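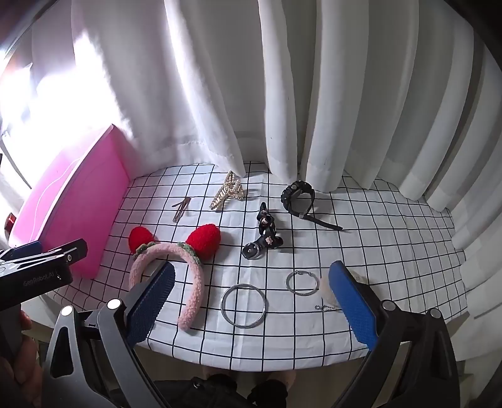
The hair clips and jewelry, out on the grid cloth by the window.

I have been meaning to sort out my hair things and jewelry since we moved to Protarville. Yesterday I finally took everything to the white table and spread it out on the checked cloth. It had all been living in one zip bag, and the bag had reached the point where I had to pull out a chain every time I wanted a clip.

The table is a good spot for this kind of job. It gets the morning light, and small silver things show up well against the cloth. I've lost enough earring backs on the brown rug at our old place in Rirnham to care about that.

My rule was simple. If I had worn it in the past year, it stayed. If I hadn't, I had to put it on right then and look in the mirror before deciding. That slowed me down more than I expected, but I think I made better choices than the last time, when I got rid of a brown barrette and bought nearly the same one again two months later.

The gold claw clip with the little pearls stays. I wore it to my cousin's wedding and I've worn it to the grocery store, and it holds either way. My hair is thick and comes down past my shoulders, and most claw clips let go of it by lunch. The black one with the white print is almost as good. I use it at home when I'm cooking or washing my face.

I only have one silver snap clip left. I bought a card of them at Trimetti when I was in college and they have gone missing one at a time. I kept it for holding back the short pieces at my temple, but I should buy more.

The strawberry headband was harder. It's pink and fuzzy with two knitted strawberries on top, and I am a grown woman with a mortgage. My friend Ilango Arumugam gave it to me as a joke after I complained about getting face wash in my hair. I put it on, looked in the mirror, and kept it. It does the job better than the plain terry one I had before. I washed it by hand once with a little shampoo and laid it flat, and the strawberries kept their shape.

The black watch needs a battery. The repair counter at Poojary wants 20 dollars to replace it, which seems like a lot, but they test the seal while they have the back off. I'll take it in sometime in September. I stopped wearing it when I started carrying my phone everywhere, and I'd like to go back to checking the time without reading messages.

For jewelry I don't have much. The bangle stays because it was my grandmother's. The silver hoop I kept too, though I wear hoops less than I used to. The fine chain had a knot in it. I worked it loose with two sewing pins and a drop of baby oil on a saucer, which took most of a podcast. If you try this, don't pull on the ends. Push the pins into the middle of the knot and wiggle them apart until you see a loop open up.

Storage was the last part. I looked at drawer organizers and the one I liked was 80 dollars, so I used what was in the house. The claw clips went into a shallow bowl on the dresser. The headband hangs on the hook behind the bathroom door. The bangle and the hoop are in a small dish, and the chain is in its own little envelope, fastened at the clasp so it doesn't tie itself up again.

I ended up with a small pile to give away, mostly stretched-out elastics' better cousins: scrunchies, a comb, and a pair of clip-on earrings that pinch. My niece gets first pick when she visits. Next I want to do the bathroom drawer, where I already know there are three half-used tubes of the same hand cream.

Last updated: August 29, 2026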